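Kindulell Help > Robots and automation > Data collection

How many grasp examples per object, and do I throw away the failed ones?

Asked 8th April

Hello everybody. I am working in a small lab in Pramville and I have the task to gather grasping examples for a learning system. The arm picks one object from a gray bin, lifts it, and puts it down again in another place of the same bin. A fixed camera looks at the bin, and we save the picture before the grasp, the pose of the gripper, and one label, success or fail.

We started in January with simple boxes and it went well. Now we have changed to household things of mixed shape, and the results of the model are much worse. Clear plastic is the worst of all. The model often proposes a grasp point on the floor of the bin, next to the object, as if the scratches on the metal would be an edge.

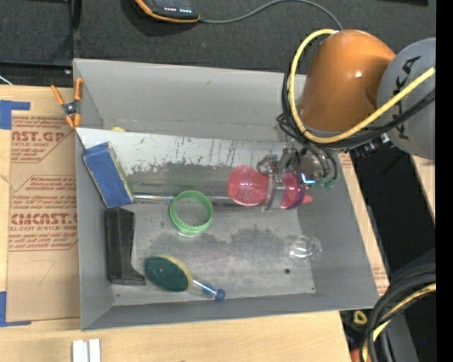

Grasp on the red see-through piece, with the clear cup, green ring and dish scrubber still on the bin floor.

At the moment I collect 100 attempts for each arrangement of objects, then I mix the objects by hand and start again. One person sits beside the cell and writes the label. My questions are these:

Is 100 attempts per arrangement too many or too few? My colleague thinks that the attempts become too similar to each other after a while.

Should I delete the failed attempts? At present more than half of them are fails, and I am afraid that the model learns mostly from bad examples.

Should I clean or paint the floor of the bin? It is stained and has dark marks in the middle. I could put a uniform sheet on it, but the bin where the system will be used later is also not clean.

I use the logging tool from Ondside, in case this is important. Thank you in advance for your patience with my English.

3 answers

Answer 1 (accepted by the asker)

Your English is fine, and your colleague is right in my opinion. With 100 attempts on one arrangement you are paying many times for nearly the same picture. It's true that every attempt moves something a little, but the cup stays in its corner, the heavy things stay where they are, and the lighting on each object hardly changes. I would stop at 30 and mix again. For the same hours of robot time you get more than three times as many arrangements, minus the time for mixing.

Do not delete the fails. If your model gives a score to each possible grasp, it needs to see grasps that did not work, otherwise it has no reason to give a low score to the bare floor. Your problem with the scratches sounds to me exactly like this. Look in your data and check how many fails are really on the empty floor. If you filtered those out earlier ("obviously bad, not useful"), put them back. If you are instead training the model to copy a person's demonstrations, then the situation is different and fails should be kept in a separate folder, but from your description I understand it is the first case.

What I would split is the label. "Fail" is too wide. We use two kinds: the fingers closed on nothing, or the object was held and then lost. For the second kind the grasp point was often nearly good, and the reason is weight or a slippery surface. It takes the operator one more key on the keyboard. Later you can merge them again if it does not help, but you cannot split them afterwards without watching all the recordings.

About the floor: leave it. If the final bin is dirty, a clean training bin will hurt you. Better is to have 2 bins with different wear and change between them, and keep one of them only for testing.

One more thing for clear plastic. Check what your depth image gives on these objects. On ours the depth went straight through the cup and showed the floor behind it. Then no quantity of examples repairs it completely, and you have to give the model the color image also.

Answer 2

just collect more data. we had the same and it went away when we had more. also close the blinds if you have a window near

Answer 3

I agree with most of the first answer, only I would not fix the number at 30 for everything. Soft or flat objects like a sponge gave us a success almost every time, and after a short while they taught the model nothing new. Transparent and round ones needed much more. So I keep a small table with one line per object and when an object has enough successes I take it out of the bin for some days.

Also please hold back a few objects completely, never in training, only for the test. In our first round at Ouellet we tested on the same objects as we trained on and the number looked beautiful. Then a different cup came into the bin and we had to start the report again.

I don't know the Ondside tool well. In the version I used, the picture was saved when the arm started to move and not before it, so in part of the pictures the arm covered the object. You should open a few files and look.

Comment from the asker

Thank you for the answers. I checked the saved pictures and they are taken before the arm enters, so this is good. But I found that we did remove the floor grasps in January, to save disk space. I still have them on the backup drive and I will train again with them. For the depth I must ask, because the camera was installed before I came here.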